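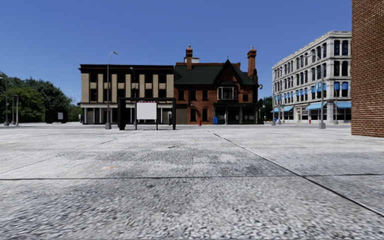 4.2 Setting up the front camera on the Clenbridge map

Do this section once for each new Edix rover profile, and again after any change to the camera mount file. The physical rover can stay powered off.

Before you start

Close any other map. Load the profile you plan to use and check that the drive mode is set to Manual.

1. Open Maps > Clenbridge and wait for the load bar to clear.

2. In the Camera panel, select Front. Set the frame rate to 30 and leave exposure on Auto.

3. Set the far clip to 2000. Lower values can remove distant buildings from the view.

4. Turn the rover slowly through a full circle. The horizon should stay level. If it tilts, correct the roll value in the mount file and reload the profile.

Note: Some signs on this map are blank or too small to read. Do not use them to check focus. Use brickwork or the joints between slabs.

5. Drive to the sidewalk beside the stone building and stop with the metal grate a short distance ahead. The building should be on your left and the road on your right, with the blue mailbox farther off toward the corner. 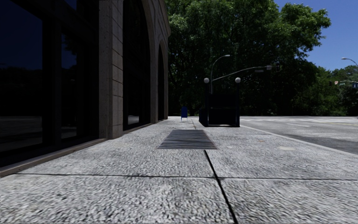

6. Open Ground Check and click Run. The grate is flush with the pavement and should be marked as drivable. The slab joints should be too.

7. If the grate is marked as an obstacle, lower the camera pitch one step and run the check again. Stop after 5 tries and go to Fault 31 in the back of this guide.

8. Check that the curb is marked as an edge along the road side. Dark stains on the pavement should not be marked.

Caution: Do not switch to Auto drive until the curb is marked. A profile saved without it will let the physical rover drive off the sidewalk.

9. Click Save Profile.

Moving the profile to the rover

Copy the saved file to the Irketti controller over the service cable. Restart the controller and confirm that the profile name appears on its display.

Questions about mount files go to Chiyo Kinoshita at the Wada office.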